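Painting the Back Hall, at Last

I have been meaning to repaint the back hall of our little house in Bomville ever since we moved in, and this summer I finally ran out of excuses. My neighbor Ea Briem came over with her coffee, looked at my fan of paint chips, and said they were all the same gray. They are not! One has a good bit of blue in it, and one goes almost pink after supper when the sun gets low.

I brought home 4 sample pots and painted big squares behind the coat hooks, then lived with them for 10 days (my husband would say longer). I liked a different one every morning. My mother picked her kitchen yellow in a single afternoon and kept it for 20 years, so I don't know where I get this from.

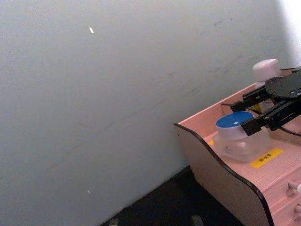

Bomville Home & Garden Club, Paint and Paper Group

A pale gray with a little blue in it is a forgiving color, I think, though scuffs do show up on it. Ours come from boots and grocery bags and one very determined tricycle. Gunnlaugur from the club told me to try a damp sponge and a drop of dish soap before opening a can of anything, and to go easy, or you end up with a shiny spot that bothers you more than the scuff did.

So I'm washing first and painting second. I've moved the coats to the bedroom, where they have taken over the good chair, and the brushes are soaking in the laundry sink. Ea has offered to do the edges if I make her the plum cake again.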